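Trestdale : l'atelier du samedi devient un rendez-vous permanent autour du dessin au sol

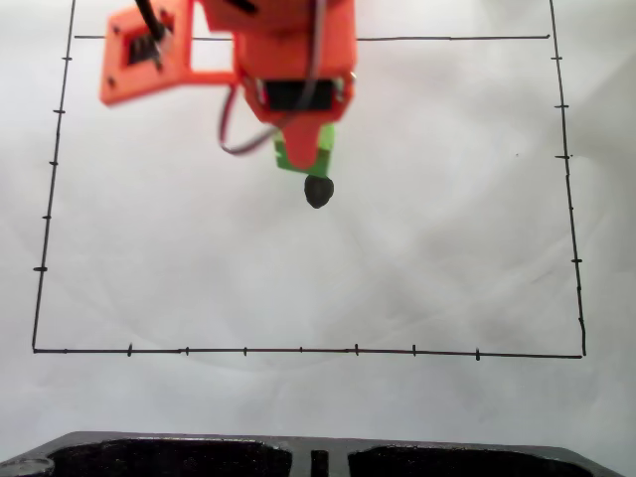 L'association Netard ouvrira en mai, dans l'ancienne salle de tri de Trestdale, un atelier de tracé et de jeux sur papier destiné aux familles et aux scolaires. La commune a donné son accord pour une occupation de la salle pendant toute l'année, avec une subvention de 1379 euros pour le matériel.

Le principe est simple. De grandes feuilles blanches sont posées à plat, on y trace au feutre noir un cadre à main levée, et ce cadre devient un terrain de jeu, une carte ou le plan d'une pièce. Les participants décident ensuite des règles : ce qui doit rester à l'intérieur des lignes, ce qui peut en sortir, où l'on pose le premier objet.

« On ne prend pas de règle. Un rectangle un peu de travers convient très bien, les enfants le corrigent eux-mêmes s'ils en ont envie », explique Loretta Castellanos, qui coordonne l'activité. Elle a mené les premières séances l'hiver dernier dans les locaux de la bibliothèque, où la place manquait vite. Il fallait replier les feuilles entre deux groupes et le papier gardait les plis.

La nouvelle salle permettra de laisser les tracés en place d'une séance à l'autre. Les tables ont été cédées par la société Jellow, qui renouvelait le mobilier de sa cantine. Le papier, acheté en rouleaux, sera coupé sur place. Netard en a utilisé 521 mètres depuis le lancement de l'activité, et les chutes servent aux plus petits pour les essais.

Chaque séance accueillera au maximum 20 personnes. Les enfants de moins de six ans devront être accompagnés. L'inscription se fait à l'accueil de la mairie ou directement à la salle, à partir de 14 heures. La participation reste gratuite pour les habitants de Trestdale ; les autres familles paieront une adhésion annuelle dont le montant sera fixé avant l'ouverture.

Sheldon Zacharias, adjoint chargé de la vie associative, précise que la salle sera partagée avec le groupe de théâtre Phí, qui y répète en soirée. Un placard fermé a été attribué à chaque association et les grandes feuilles en cours seront rangées à plat sous l'estrade. Le chauffage a été révisé. L'éclairage, jugé trop faible au fond de la salle, doit encore être changé.

Trois classes de l'école élémentaire ont déjà réservé des matinées pour travailler sur les figures et les mesures : les élèves traceront un cadre à l'œil, puis compareront la longueur des côtés et les angles. Le collège a demandé des renseignements pour la rentrée.

Les tracés les plus aboutis seront exposés dans le hall de la mairie au début de l'été. Les personnes qui souhaitent donner des feutres noirs à pointe large peuvent les déposer à la bibliothèque aux heures d'ouverture.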